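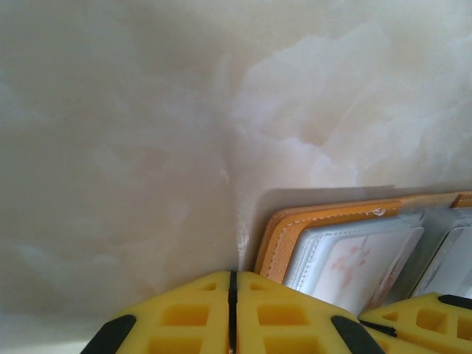
Page 40

Night Shift at Magesa

By Zawadi Rugemalira

The orange case was the hard one, and Nafula loved it for that. Any arm on the line could lift a box. But leather gives a little when you squeeze it, and the pale marbled top under it was as smooth as a plate, so a finger that came in a hair too low would push the thing clear across the stone.

"Again," she said, and Kibet sent the arm home and back.

They had been at it since Tuesday supper, the two of them and Adus, which was what everyone called the cell. The yellow fingers were new. Nafula had fitted them herself, running her thumb over the rows of little recesses (she couldn't help it, they were lovely!) and pressing each black pad down until it sat flat. Now she wanted them to meet the case at its base and close so gently that the stitching wouldn't know.

"Error 1568," Kibet read out.

"Wonderful!"

"How is that wonderful?"

"It was a different number last time!"

She pulled up the wrist view and leaned in until her nose almost touched the screen. Orange leather, white sleeves, the yellow coming up from underneath — and there it was, the small offset she had been chasing for hours. The wrist was turned by 2 degrees. She could have kissed it.

Kibet passed her the hex key before she asked. She loosened the collar, eased it round, tightened it, and wrote the new offset on the back of her glove.

"Home it first," she said, already grinning. "Then nice and slow."

He pressed the key, and Adus began to move.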